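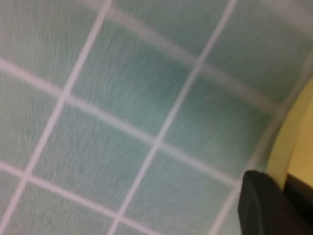
Kitchen bench notes: plate handling with a small arm
Last edited Jan 23, 2026

Tips collected from the Kemeys shared workshop build. The arm is a Lidon kit with a two-finger gripper, run from a Varneo controller board. Most of it applies to any light arm working over a counter.

Work surface
Grout lines catch fingertips. Set the lowest permitted fingertip height 2 mm above the tile, measured at the highest tile in the work area. Check with a feeler gauge at the corners and the center, then again after anyone moves the base.
Wipe the tile with plain water. Spray cleaner leaves a film and the plates start to skate.

Plates
Start with plastic. Keep the same shape throughout and change only the color, so that a missed grasp can be put down to height or lighting. Lay them right side up with a finger's width between rims where the counter allows it. Scuffed plates are fine for practice.
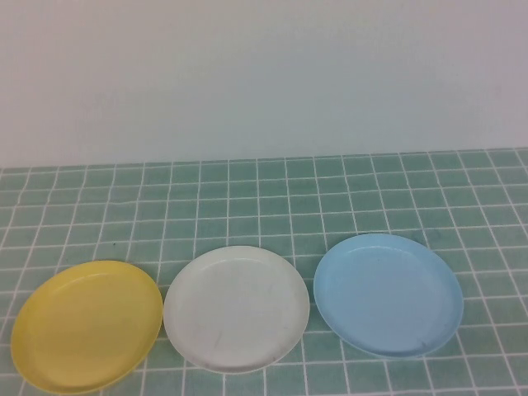
Can the gripper pick a plate up by the center?
Only with a suction cup. Two fingers need an edge, so come in over the rim with one finger inside and one outside, and close slowly.

Grip and speed
Close at 300 g of force to begin with and raise it in small steps. A thin rim flexes well before it slips – listen for the click. Keep travel below 42 mm per second within a hand's width of the tile. Above that height the arm can run at whatever the joints tolerate.
Fingertip pads last roughly 1000 grasps before the edges go fuzzy. Tarmont sheet rubber, cut with a sharp knife and glued with contact cement, does as well as the pads in the kit.

Wrist camera

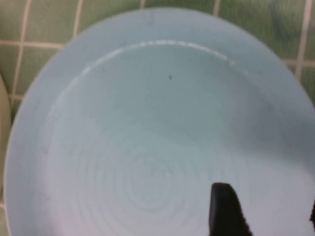 Lock exposure and white balance before the first run. Auto exposure drifts when a pale plate fills the view, and the rim edge is the first thing to wash out. Leave the fingertips in view as a fixed reference. Tie the cable down at the wrist and again at the elbow, with enough slack for a full turn.

Power down with the arm parked, fingers open.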